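Saturday, Cukbridge. Rules first, says the lead on the Grondar folding job. "Write the stop rule before the grip rule." Theirs runs to 3 pages, was 9.

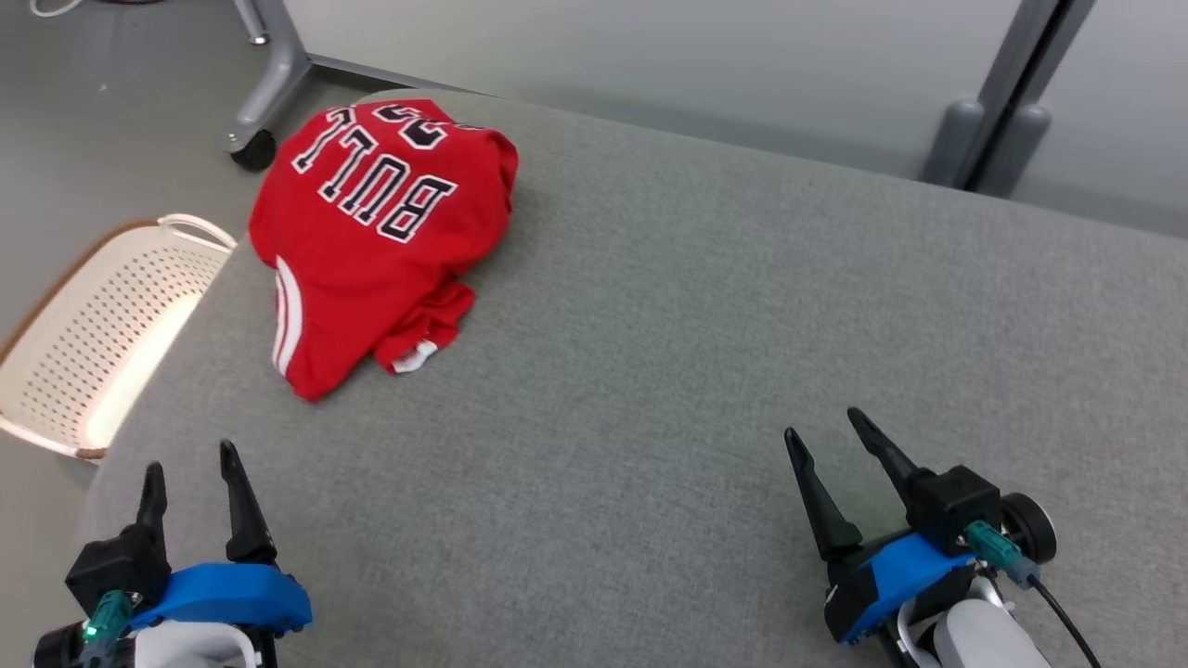
Speed cap while anyone's in reach: 200 mm a second. "People moan. Fine, moan." Every run logged, bad ones too, 1,687 so far.

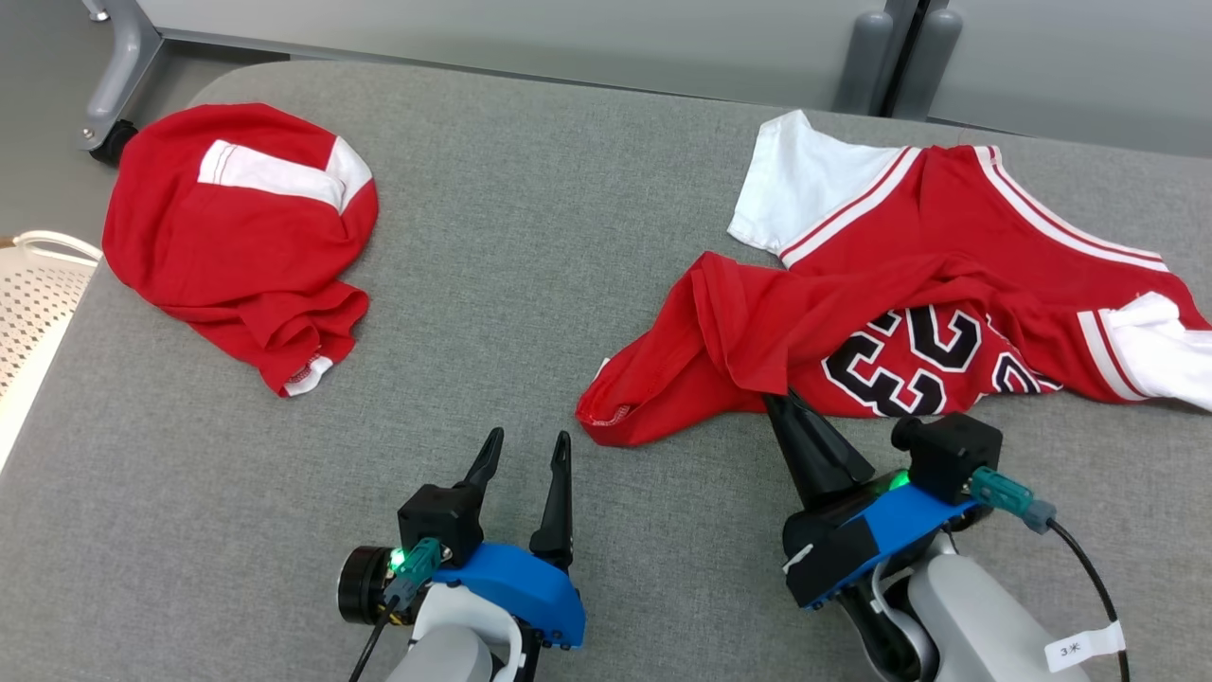
Clindaton wanted failed folds left out of teh log. Refused. "A log with no failures is no use to anyone."

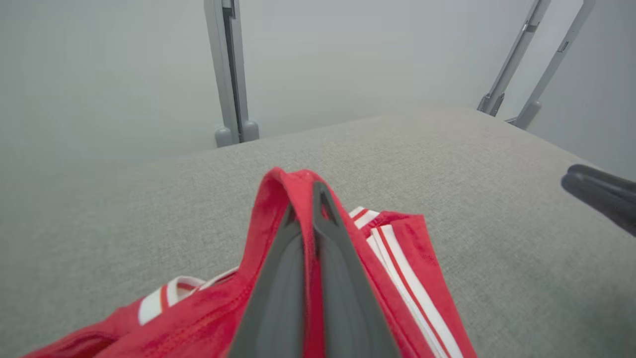 Who can change a limit? Two people, both sign, and the old figure stays on the sheet.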